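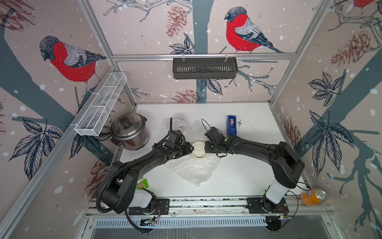

The Batotcombe library wants to end overdue fines, and I think it should keep them. I know this puts me on the wrong side of most people who love libraries. I've had a card there since I was 8.

The case against fines is that they keep poor families away. Liis Eglītis made it well at the August meeting, and I believe her that some parents stop coming once they owe money. But the fix for that is a cap and a children's exemption, both of which Greter has had for years. A child there owes nothing, and an adult never owes more than $2 on a book.

What I don't accept is the idea that a due date works just as well with nothing behind it. I waited most of last winter for a history of the harbor fire of 1622. The library owns one copy. The person who had it wasn't poor, as far as I could tell when I finally met him — he had simply forgotten, and no one had given him cause to remember. His notices had gone to an old email address.

A shared shelf depends on people bringing things back. The fine is small and a bit annoying, and it should be. It tells the borrower that somebody else is waiting.

Aušra Laur has suggested blocking cards after a month in place of charging. I'd take that over nothing, though it seems harsher to me. A person can pay a dollar and go home with a new book. A blocked card sends them home with none.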